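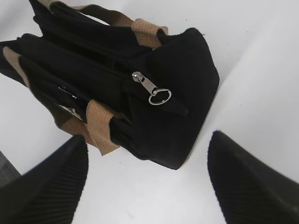

Petrică Hodoroagă told us at the first review that a bag like this lives or dies by its handles, and that we should stop talking about the cloth until we had looked at the webbing. He also said that most of the totes he had thrown away still had a good zip in them. We wrote both remarks down and changed the order of the work to suit.

Our project was about everyday wear in fabric bags. The brief from the Brerkidcombe design course asked each group to choose one ordinary object and report on how it is put together, where it gives way and what could be mended at home. We chose the black tote with tan webbing handles and a zipped top. The group was Darius Ciobanu, Nicanor Troncoso and Witold Chmielewska. Adalberto Brandão joined us in August for the writing up.

1. Materials and construction

The body is a matte black fabric, similar to canvas. We did not have a sample tested, so we call it canvas-like all through this report. It holds soft folds when the bag is laid on its side and does not go completely flat. The handles are woven webbing in a light khaki brown, with a ribbed surface that can be felt with a fingernail. The webbing is stitched on to the black body. A zip closes the top and has a small silver metal pull.

Nicanor unpicked one seam on a spare bag from the Odden market stall to see how it was finished inside. The raw edge had been folded once and sewn down. We had expected a bound edge. The unpicked bag was not used for any of the loading work.

2. Loading

We had 18 days for the practical part. A bag was hung from a rail by both handles and filled with sand in plastic pouches, 500 grams each, until it reached the weight for that session. We then lifted it off, put it back and repeated this 800 times. Darius kept the tally on paper. A second run was meant to reach 1,500 lifts but we lost the use of the rail and stopped at 1,242. The two runs should not be compared directly, as the second bag carried one pouch fewer.

Nothing tore in either run. One stitch line at the base of a handle had opened slightly by the end of the first run, and the webbing beside it had gone fuzzy.

3. Surface wear

For this part we looked at folded edges, since these rub against clothes, tables and door frames. Black cloth shows it early.
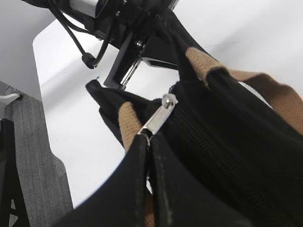 Fig. 2. Tan webbing against the black fabric, with faint grey scuffs along the folded edges.

Witold tried three ways of cleaning scuff marks on the spare bag: a dry brush, a damp cloth and a little Onow soap. The dry brush took off the loose dust. The damp cloth left a tide line and we had to go over the whole panel. We did not try the soap on the webbing.

4. Mending

The Upadhyay notes handed out in class give a box stitch with a cross for handle ends. We used it on the opened stitch line with a size 18 needle, and it took Darius one evening. A frayed webbing end can be folded under and sewn before it goes further. We would leave the zip alone unless the pull comes off.

Still to do: repeat the second run at the full weight, and check the mended handle again.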